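From: Yavuz Akbulut
To: Finuddale list
Date: Friday, October 23, 2026
Subject: Re: handover set, what do we count as an episode?

Milagros Mansilla wrote:
> We have 446 episodes from Brundby now, but the labels do not
> agree with each other. Some people start the episode when the
> hand touches the ball, others when the person comes near. Can
> we please decide before we record more? Also I would like to
> know if one-hand contact should stay in the set.

Dear Milagros, dear all,

Thank you for raising this. I went through 51 of the episodes yesterday evening and I see the same problem. My proposal is to start the episode two seconds before first contact of any finger, and to end it when one side has fully released. The operator should not cut by feeling.

About one-hand contact, I would keep it. With the basketball we have many moments like the one below, where the left hand holds the side of the ball, the person's hand is on top, and the right hand is open and does not touch anything. If we remove these, the policy will see only clean two-hand grasps, and I am afraid it will learn that the right hand must always close.

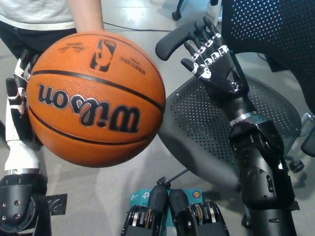 Ulley Notes, Issue 26

I put the issue number because the label table is printed there, and some of you still use the older table from Benmoussa. Please do not mix them. In the new one, "shared hold" is a separate label from "robot hold", and it applies as long as the person's hand is on the object.

For the next round I suggest 200 more episodes with the ball, and then a smaller object. We can train again in December if the labels are fixed by then.

Milagros, could you send me the list of episodes which you marked as doubtful? I will relabel them myself.

Best regards,
Yavuz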